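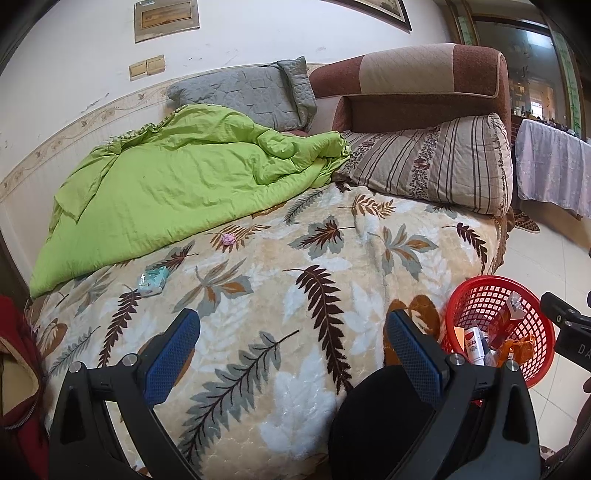
Textile Care and Finishing
Unit 6: Bedding Fills, Thermal Resistance and Laundering

6.1 Scope

This unit covers filled and pile bedding: quilts, comforters and blankets. Woven sheeting was treated in Unit 4. Students should already be able to convert between fabric weight in grams per square meter (gsm) and total mass, and should have read the Plekham laboratory manual as far as the section on conditioning.

6.2 Terms

Quilt: two layers of fabric with a fill between them, held together by stitching through all three.
Pile blanket: a single fabric with raised fibers on one or both faces.
Loft: the thickness of a filled product at rest under a stated light pressure.
Fill migration: movement of fill away from its original position, leaving thin areas.

In trade catalogs "quilt" and "comforter" are often used for the same article. In written work for this course, use "quilt" for any stitched-through product.

6.3 Thermal resistance

Most of the insulation in bedding comes from still air held between fibers. The fiber itself conducts heat better than the air does. For a layer of even thickness:

R = d / k

where d is thickness in meters and k is the thermal conductivity of the layer in watts per meter kelvin. The result is in square meter kelvin per watt.

Worked case. A quilt has a loft of 0.020 m and k = 0.040. Then R = 0.020 / 0.040 = 0.50. If storage under load reduces the loft to 0.012 m and k is taken as unchanged, R = 0.30. The assumption about k is acceptable for small changes in loft only. At high compression, contact between fibers increases and k must be measured again.

Layers in series add. Air gaps between layers also add, provided the air does not circulate. Stitch lines are a separate problem: the fill is pinched there and local resistance drops. Close stitching limits migration at the cost of more cold lines.

6.4 Mass and machine capacity

A quilt measuring 2.0 m by 2.0 m with a total weight of 600 gsm has a mass of 2,400 g. Total weight includes both cover fabrics and the fill. Suppliers such as Merkitz quote fill weight alone, and the two figures must not be mixed in one calculation.

Dry mass is a poor guide to drum loading for bulky articles. The drum should be no more than two-thirds full by volume before water is added. A lofty quilt may reach this limit well below the rated mass of the machine.

6.5 Laundering procedure

Check the care label first. Where it permits machine washing:

1. Repair open seams and broken quilting stitches.
2. Wash pile blankets separately from filled goods.
3. Use a mild detergent. Omit fabric softener.
4. Select a low-agitation cycle with an extra rinse.
5. Tumble dry on low heat, stopping to turn and redistribute the article.
6. Leave flat in open air before folding.

Step 5 is the usual point of failure. The cover dries before the fill, and an article that feels dry by hand may still hold moisture at the center. Weigh the article before washing and again after drying. The two values should agree once it has been conditioned.

6.6 Abrasion of pile surfaces

The Alcaraz samples are tested in two sets, one to 2,000 rubs and one to 3,000 rubs. Record loss of mass and change in appearance separately. Printed pile can lose contrast through flattening of the fibers with no loss of dye, so brush and recondition each sample before grading color.

6.7 Problems

1. Find the mass of a quilt 1.5 m by 2.0 m with a total weight of 600 gsm.
2. A layer has R = 0.45 and k = 0.036. Find its thickness in millimeters.
3. Explain why adding the R values of two stacked quilts may overstate the resistance of the lower one.
4. Using the Flillalico data sheet, plot loft against number of wash cycles and state where the curve levels off.

Show units at every step. Problem 4 is to be handed in with the lab report for Unit 7.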